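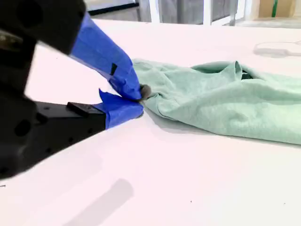 Wallbridge, January

Thread: Tape on gripper fingers for cloth

dpaul_wb
Current state of the shared workshop build. Two-finger gripper, both fingers wrapped in blue painter's tape, closed on a corner of a green top. Bare fingers slid off thin knits. Over 81 attempts with tape it missed 7, all on hems. Closing force is unchanged from the last post.

Is anyone using something better than tape?

gorkmont
Silicone sheet, 3 mm. Tape polishes up and then you are back where you started. Yours is already creased on the upper finger and has a loose flap near the tip of the lower one. That flap will fold under and change your closing gap.

dpaul_wb
Agreed on the flap. It will be trimmed. I don't agree on silicone — I tried it and it would not let go of the cloth on release.

cnuttall
Dust it with talc. Release problem gone.

dpaul_wb
Talc on a shared bench is not going to be popular.

pukier
I'd leave the tape alone. Mine did 3,000 cycles on tea towels with a fresh wrap every evening. A wrap costs pennies. Silicone has to be cut and glued, and the glue line lifts.

gorkmont
Tea towels are coarse. Try it on a jersey T-shirt and report back.

pukier
Fair. Towels only so far.

cnuttall
Dinesh, are you logging finger position at close? If the tape compresses you will see it there well before the grip fails.

dpaul_wb
Not logged yet. I'll add it tonight and post the numbers for tape and for silicone with the same garment.

— Dinesh Paul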